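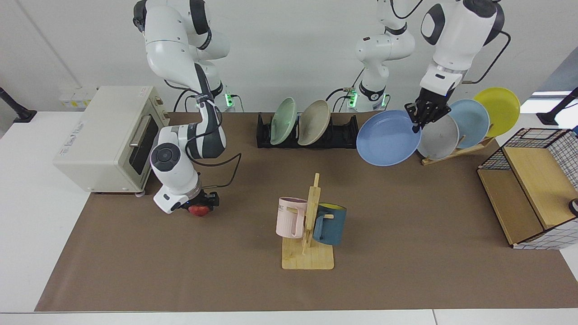
Contra a taxa de sucesso única

A maior parte dos trabalhos sobre manipulação bimanual continua a resumir o resultado num só número. Executa-se a política, um operador decide se a tarefa ficou concluída, calcula-se a percentagem. Defendo que esse número, isolado, deveria deixar de ser aceito como resultado principal, e uso para isso a avaliação da política Rurileo, em que participei com Nazmiye Yurt e Vivek Nishad.

A tarefa era doméstica: transferir pratos entre um escorredor e um suporte de madeira, com forno elétrico, canecas e fruta na mesma mesa. O treino usou 2.000 demonstrações teleoperadas. A avaliação teve 400 execuções, das quais 216 foram dadas como concluídas, ou seja, 54%. Foi esse valor que circulou internamente durante semanas, e foi com base nele que se decidiu trocar o codificador visual.

A decisão estava errada. Quando Anouk Dekker segmentou os registros por fase (aproximação, contato, elevação, transporte, inserção), verificou-se que a percepção contribuía pouco para as falhas. O erro concentrava-se na inserção, quando o prato tem de entrar na ranhura com a inclinação correta. Um prato é um objeto ingrato para uma pinça paralela: a preensão é feita na borda, a área de contato é pequena e qualquer rotação em torno dos dedos altera o ângulo de chegada. A política localizava bem a borda e perdia a orientação depois.

O segundo problema é a distribuição das condições iniciais. Na aproximação a um prato já apoiado no suporte, os dedos têm de descer de um lado e do outro da borda, e os pratos vizinhos reduzem a folga disponível. O mesmo prato isolado no escorredor constitui outro problema. Somar os dois casos no mesmo denominador produz uma média cujo valor depende da proporção escolhida pelo avaliador, e essa proporção raramente é publicada. 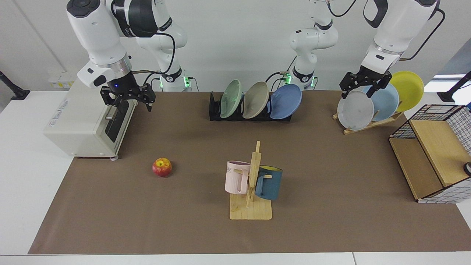 O que medir em alternativa

Proponho um mínimo de 2 exigências. A primeira é a taxa condicional por fase: dada uma elevação bem-sucedida, quantas inserções terminam dentro da tolerância. A segunda é a publicação da lista completa de configurações iniciais, com a posição de cada objeto, incluindo os que a tarefa não manda tocar. Uma árvore de canecas no centro da mesa restringe as trajetórias dos dois braços mesmo quando nenhuma caneca é manipulada.

A objeção habitual, que Shih-chieh Peng formulou com clareza numa revisão interna, é o custo. Anotar fases exige tempo humano e critérios de fronteira discutíveis: onde acaba o contato e começa a elevação?

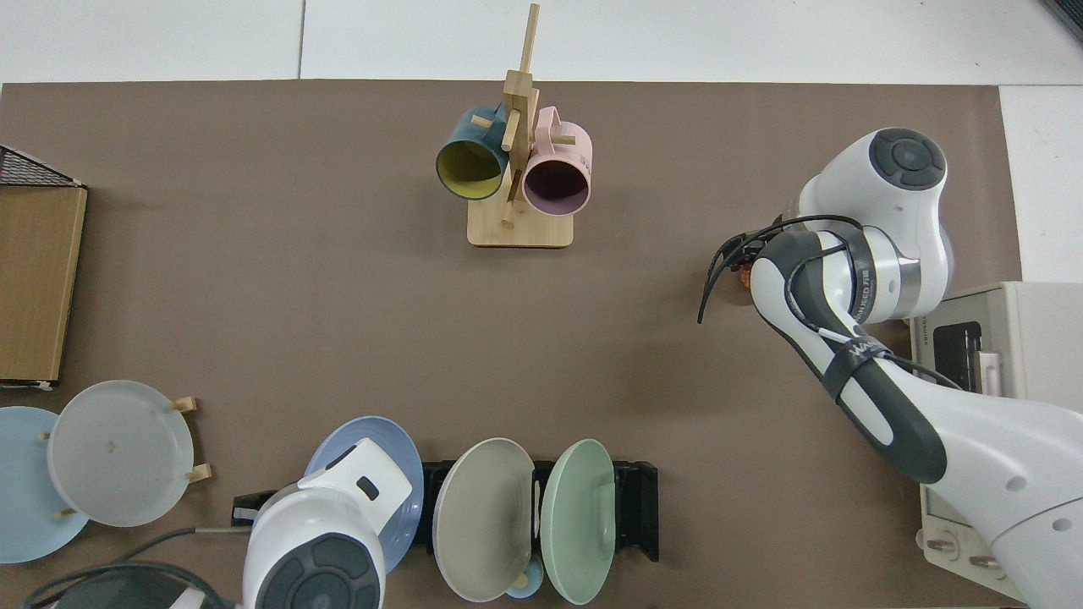 Reconheço a dificuldade, mas ela é menor do que parece. No nosso caso, a abertura da pinça e a altura do punho bastaram para obter fronteiras automáticas na maioria dos registros, e a anotação manual ficou reservada às execuções ambíguas. O custo de retreinar com o codificador errado foi superior.

Há ainda quem sustente que o número único facilita a comparação entre laboratórios. Essa comparação pressupõe pratos, suportes, pinças e critérios de conclusão equivalentes, pressuposto que não se verifica. Quando o grupo de Melahat Bayram repetiu o protocolo com o suporte Ovel, de ranhuras mais largas, a taxa global subiu sem qualquer alteração nos pesos da rede. A taxa condicional de elevação manteve-se, e foi ela que permitiu atribuir a diferença ao suporte.

A próxima versão do nosso protocolo, prevista para dezembro, relata as taxas por fase na tabela principal e remete a taxa global para o apêndice.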